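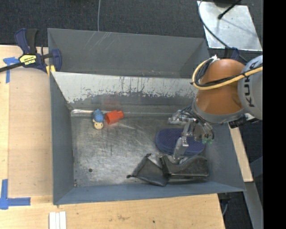
Un lecteur de la version de février nous a écrit que le planificateur Prurier refusait toutes les prises près des parois, et il demandait s'il faut réduire la marge de collision. Non, il faut d'abord refaire le modèle du bac.

4.3 Déclarer le bac dans Prurier

1. Arrêtez le programme du robot et videz le bac.
2. Ouvrez Scène > Bacs, puis choisissez « Parois inclinées ».
3. Lancez l'acquisition. Le nuage doit contenir plus de 2599 points sur le fond.
4. Réglez la marge de paroi à 6 mm et enregistrez.
5. Remettez les objets et lancez « Simuler la prise ».

Note : sur le métal usé, les reflets peuvent créer de faux points. Dans ce cas, mettez le filtre de confiance à 81.

Attention : si le bac est déplacé, même peu, les étapes 1 à 4 sont à refaire. Le message 47 signale un modèle périmé.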